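The Second Life of School Gym Floors

When the old high school in Brudton closed, the building was sold for its land. The roof leaked, the boiler had failed, and the brick was in poor shape. The most valuable thing left inside was the gym floor.

It was maple, laid in long strips over pine sleepers, and it had been sanded and recoated many times. A salvage firm called Fitzgerald bought it before demolition and took it up by hand. The crew pulled 3,537 square feet of usable wood out of the building. The rest had split at the nails or gone black under the leak and went to the landfill with the plaster.

Old gym floors have been taken up and resold for a long time, mostly to people who build bars, counters and workbenches. In the past the trade ran on word of mouth. A school would close, a contractor would make a few calls, and the wood would be gone in a week. Now there are more buyers than floors, and the price has moved with them. Fitzgerald charges by the square foot and asks more for sections that still have court lines on them. Plain boards from the sidelines and under the bleachers cost less, and furniture makers often prefer them.

The work is slow. Strip flooring is nailed through the tongue, so each board has to be lifted in order from one wall to the other. Start in the wrong place and the tongues snap. After that the nails come out, which takes longer than the lifting. On the Brudton job, pulling nails took 293 hours of labor. The boards are then sorted by length, stacked with spacers, and left in a heated shop until they stop moving. Anyone who skips that step gets gaps the first winter.
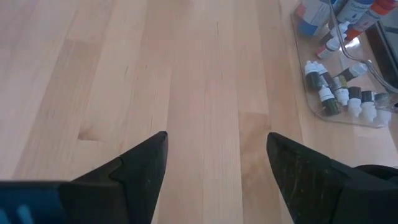 Bunemstead

Finish is the other problem. Gym floors built up many coats over the decades, and the oldest layers can contain things that should not be breathed. Shops that do this properly test the coating first and plane the boards with good dust collection. A planer takes off the finish and a thin skin of wood with it, and the color underneath is usually lighter than buyers expect. Some are disappointed. They wanted the amber of the gym they remember, and that color was mostly old varnish.

Short boards are cheaper and there are always plenty of them. A top made from short pieces has more end joints, and those need to be staggered so that they do not line up from one row to the next. Done well, the top is as flat and stiff as one made from full lengths. It still has to be allowed to move across its width. Screws through the underside should sit in slotted holes, and breadboard ends should be glued only at the middle.

In Wunby, the town library bought enough of the Brudton wood for 2 reading tables. The bill for the boards came to $454, delivered, and the building was done in the high school shop class over one December. Both tables got a water-based finish, the same kind now used on most new courts. It dries fast and does not yellow much.

Fitzgerald has one more floor lined up, in a junior high with a gym half the size. It has been painted over twice, and the firm will not quote a price until a few boards have been through the planer.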